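Search the catalog Enter keyword or part number Go

Prunditz 381 Workstation, Single-Socket Configuration

The Prunditz 381 is a desktop workstation supplied by Prokton for departmental offices, drawing rooms and teaching laboratories. It is offered with one processor, and memory is ordered separately so that each unit may match the work it is assigned.

Ordering information

The base unit is delivered without memory modules. Units may be requested with the processor installed or packed separately for fitting on site. Item 29 on the order form covers the second arrangement. Requests for 200 units or more are handled by the Vlachou supply office and require written approval from the receiving department.

Fitting the processor

The load plate must be fully open before the processor is brought to the socket. Hold the processor by its sides with the metal lid facing upward, and lower it straight down — the contacts in the socket must not be touched. Close the load plate, then secure the retention lever. Memory should be fitted only after this step is complete.

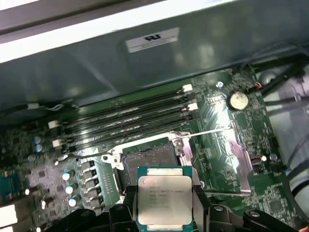 Page last changed: July, revision 7

The processor lid is marked INTEL XEON E5-1620V3. The four memory slots have white latches at their ends, and the coin-cell battery sits in a round holder near them. Departments should record the serial lines on the lid before the cooler is fitted, as they cannot be read afterward.

Returned processors are accepted only in their original tray.

Related items
Prunditz 381 memory kit
Stolum processor cooler
Stolum grounding mat
Prokton spare battery, coin cell

This site uses cookies to remember your search settings. Accept Manage settings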